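Larkik zieht ein - was wir kaufen und was (noch) nicht

Am Montag kam endlich die Zusage fürs Budget, und seitdem sitze ich mit Tabellen, Angeboten und viel zu viel Kaffee da. Wir planen eine kleine Küchenautomation, Projektname Larkik: ein Arm, der Geschirr einräumt und Flächen abwischt. Bevor wir auch nur eine Schraube bestellen, wird alles in der Simulation durchgespielt. Das spart Nerven und hoffentlich auch Geld!

Eirlys Humphreys wollte von mir eine Liste, die auf eine Seite passt. Also gut, der Stand der Dinge:

Der Arm
Zwei Angebote liegen hier, eins von Nandine und eins von Garrido. Nandine will 2000 Euro für die Leihe bis Ende Juni, Garrido verkauft nur. Ich neige zur Leihe, Eirlys zum Kauf - das wird noch lustig.

Der Greifer
Ulach verlangt 900 Euro, Ersatzfinger kosten extra. Bitte, liebe Leute, bestellt die Ersatzfinger gleich mit, beim letzten Mal haben wir ewig auf das Päckchen gewartet.

Der Rechner
Dafür habe ich 1000 Euro eingeplant. Die alte Kiste schafft die Simulation zwar, aber bei hoher Auflösung kann man nebenher gemütlich Mittag essen.

Kleinkram
Kabel, Halterung, Not-Aus: 554 Euro. Ja, ich habe auch zweimal hingeschaut.

Und zum Schluss die virtuelle Küche, in der wir gerade proben. Hellblaue Wand, gesprenkelte Arbeitsplatte und ein Holzfenster mit Blick auf Häuser und ganz viele Bäume - ich würde sofort einziehen. Im nächsten Schritt vergleiche ich die Reichweite beider Arme an der Arbeitsplatte, danach geht die Bestellung raus.

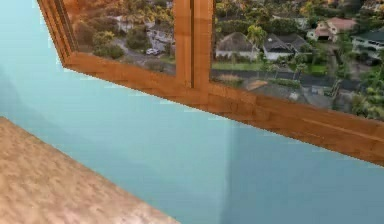 Wer noch Erfahrungen mit Leihverträgen hat, schreibt mir bitte, am liebsten bevor ich unterschreibe. Mich interessiert vor allem, wer bei euch den Rückversand bezahlt hat, dazu steht im Angebot nämlich kein Wort.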